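Lecture 9 handout: Demonstrations, by hand and by remote
Arturo Galli. Room 208. Problem set due 3rd July, on paper or upload, either is fine.

Left over from last time
Behavior cloning = supervised learning on (observation, action) pairs. Small errors push the robot off the states the demonstrator visited, then larger errors, then it's somewhere with no data at all. We did the bound on the board, don't need to reproduce it. Know what the T squared is about.

Today: where the pairs come from. Three ways, more if you split hairs.

1. Kinesthetic teaching
You grab the arm and move it, gravity compensation on. Joint angles come straight from the encoders, no retargeting. Problems: your body is in the camera view during the demo and gone at test time. Heavy arms are tiring. Two arms at once is close to hopeless for one person. Force readings at the wrist are mixed up with your own push if you hold below the sensor. Hold above it.
Usual fix for the camera problem: record the trajectory by hand, then play it back with nobody in view and log the images on playback. Only works if the objects are put back the same way first.

2. Teleoperation
Leader arm and follower arm, or VR controller, or spacemouse. You stay out of view. Actions are already in the robot's own space. Costs: latency, weak or missing touch feedback, practice time. New operators close too early and too hard. Bautista leader arms (the lab ones): joint 4 drifts, re-zero before every session, not just when it looks wrong.
What do you log as the action, commanded position or measured position? Commanded, mostly. When the gripper is squeezing something, the measured width stops at the object but the commanded width keeps going, and that gap is the only record of how hard you squeezed. Clone the measured one and the robot touches things without gripping them. This WILL be on the problem set.

3. Hand-held gripper
Same fingers as the robot, same camera mount, no robot. You carry the gripper, the wide lens camera rides along and sees the fingers, pose is recovered from video + IMU. Gripper width from the fingers or an encoder. Cheap, quick, goes into real kitchens and living rooms. You feel the contact through the linkage which matters more than people expect.
What you give up:
- pose tracking can fail (blank walls, fast turns, fingers covering most of the view)
- nothing stops you from doing a motion the robot can't reach. Check reachability after, throw out the bad ones
- human speed, so latency matching matters at deployment. Cameras lag, grippers lag more. Measure both
- no joint angles, only end effector pose, so elbow posture is left up to the IK

Relative vs absolute actions: with no fixed base there is no sensible world frame. Use poses relative to the current gripper pose. Two grippers: also feed the pose of one in the frame of the other, otherwise handovers go badly.

How many demos
Wrong question but everyone asks. Our Skellthorpe table set is 300 episodes, 155 of them after filtering. Most losses were tracking. Variation of places and objects beats repeats in one spot, see the Nirker reading, section 3 only, skip the appendix. Repeats in one spot give you a nice loss curve and a policy that has memorised the tablecloth.

Quality, things to look for
- long pauses. The policy learns to pause, then never leaves the pause. Trim them
- two operators with two strategies (one goes left of the obstacle, one goes right). Averaging gives you the obstacle. Diffusion or mixture heads help, agreeing beforehand helps more
- start poses all alike. Vary them on purpose
- recoveries. Keep some. A fumble then a fix is good data, a fumble then a quit is not

Vollent format, quick version
One folder per episode. Video, pose file, width file, calibration. Timestamps in microseconds from the camera clock. If the pose file is shorter then the video, tracking dropped out, don't pad it. Clip length is capped at 2,000 frames, split anything longer at a moment when the fingers are open and still.

Problem set hint: for Q3 draw the commanded and measured width on the same axis before writing anything.

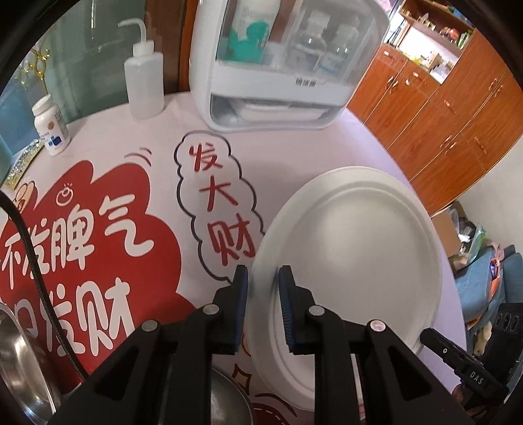

Wrist view and what a policy can get from it, this is Q4. The lens is very wide so straight edges bend, rectify or don't but be consistent between training and deployment. Look at where the fingers are relative to the plate: right one over it, left one just outside the rim. Now say what you'd need to know before closing. Height? You can't read it off directly. The shadow on the rim between the fingers is a cue, explain how it would change as the gripper comes down. Also list what on the cloth could fool a tracker or a policy (big red print, white lettering, the cable running over it) and whether you'd change the cloth between episodes. Half a page, no more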